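23 Mar 2021

Gelatin sizing, second go at the Plitgate paper

Back on the sizing today. The January batch has been sitting under boards all this time and I finally pulled it out this morning, and it's better than I remembered! The sheets I'd written off as cockled have relaxed a lot, just from being left alone. The ones from the top of the stack still have a wave along one long edge but I could live with that for guards and infills. Not for full leaves.

For anyone picking this up cold: the Plitgate ledger is 1,648 pages, rag paper, nice stuff, and the damp got into the lower corners at some point and took the size right out of them. Those corners feel like blotter. We're making our own repair paper to go with it because nothing in the drawers matched. The Sirkthorpe handmade came closest on weight, but the color is way too pink next to the original, and it has that fuzzy surface that grabs at your finger. The paper from Ng is the right color and too hard. So, our own.

What I did today. Gelatin at 20 g to the liter, same as January, soaked cold until it swelled and then warmed slowly in the double boiler. Last time I let it run up to 70 C while I was on the phone, and I think that's why that batch came out weak. I can't prove it, but the sheets from late in that session take ink much worse than the early ones, and the only thing that changed was the pot sitting there cooking. Today I parked it at 60 and babysat it. It smells like a wet dog wearing a wool sweater, same as always. Open the window BEFORE you start, not once you've noticed.

First few sheets went in too fast. I always do this, I get impatient and slide the sheet in flat and it traps a big bubble underneath, and you get a dry island that shows up as a pale spot when you hold it to the light afterward. Going in edge first on a slant, like you're posting a letter into the tray, fixes it completely. I wrote that down in January too (see back pages, where I also wrote it in capital letters) so clearly writing it down isn't the thing that helps. 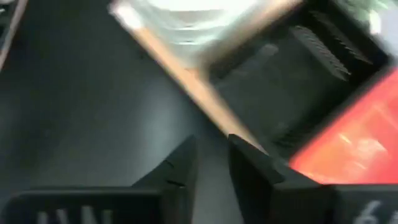
Gray surface, hazier in the middle.

Pressing: light, between felts, just enough to get the extra off. I tried one little stack with more pressure to see if it would come out flatter and it did, but it squeezed so much gelatin out the sides that I was basically re-sizing the felts. Those felts need a proper hot wash before anybody uses them for anything else, or they'll dry like roof shingles. They're on the rail with a tag.

Drying is where I still don't know what I'm doing. I split today's sheets three ways:

A - hung over the cord with a strip of felt under the fold
B - flat on the mesh, turned once
C - on the mesh until just barely damp, then under blotters and a light board

Hanging gives the nicest surface, kind of crisp and rattly, but you get the crease from the cord and it takes forever to press out. Flat on mesh you get a faint mesh texture on one side, which I thought would bother me more than it does. I'm betting on C, going by how the January ones behaved, but I won't know until the blotters come off. Change the blotters tonight. CHANGE THE BLOTTERS. If somebody is in before me and they're still clammy, please swap them, there's a dry pile on the shelf by the sink.

Ink test on the trimmings from the early January sheets: ruled lines with the iron gall and a steel nib, then the same lines with the brown watercolor. Unsized strip feathers like crazy, as expected. Sized strip holds a clean edge on the thin strokes and only goes a little furry where I leaned on the nib. Rubbed an eraser over a blank bit and the surface pilled slightly. I'd like that to be tougher. Could go up in strength, but Stepan Palamarchuk thinks I should do two weak baths with a full dry in between, and he's sized a lot more paper than I have, so that's next. He also wants me to try a pinch of alum in the bath and I'm dragging my feet on that one. I know it hardens the gelatin, I know everybody used it, but this is going next to old paper that has enough problems already, and I'd rather not add acid to the party. We argued over it at lunch in a friendly way. He's going to dig up his notes from some old account-book job and I said I'd read them with an open mind (I will, mostly).

Brush sizing: tried it on a couple of offcuts with the Rirnar hake, the wide one. Streaky. You can see every overlap once it dries. It also shed, and I spent longer picking out hairs than I did brushing. For small patches it might be okay, since you could do it in one pass, but for whole sheets it's the tray all the way.

Color: a hair warmer after sizing. Hardly anything, and it goes in the right direction for us, closer to the ledger. I want to look again in daylight, as I don't trust the tubes in here for anything yellowish. By the window around noon is the best spot.

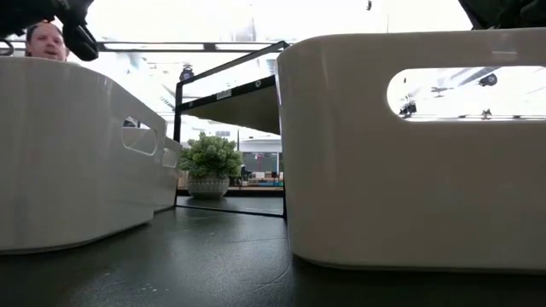

Two of the white bins on the table.

Things I'd change for next time:

Make less. I had a good third of the gelatin left at the end and it doesn't keep, it goes soupy and then it goes horrible. Strain it halfway through the session too, the bath picks up loose fiber from the sheets and by the end you're dipping into thin porridge.

Label in pencil on the corner before the bath. I labeled the piles instead, with slips of paper, and one slip blew off when the door opened, so there's a small group marked "B?" and I'm not going to pretend I know.

Get a second thermometer. The one we have reads differently depending on how deep you stick it, and I kept chasing it.

Wear the apron, gelatin on jeans dries into a plate.

Still to do: weigh the sheets from A, B and C once they've been in the room a couple of days, fold test on the offcuts, then tear a few strips for Stepan to try with the wheat paste on the scrap leaf. Need more blotter. Need to ask Ng whether the softer version of their sheet is still being made, because if it is I've been boiling cow for no reason.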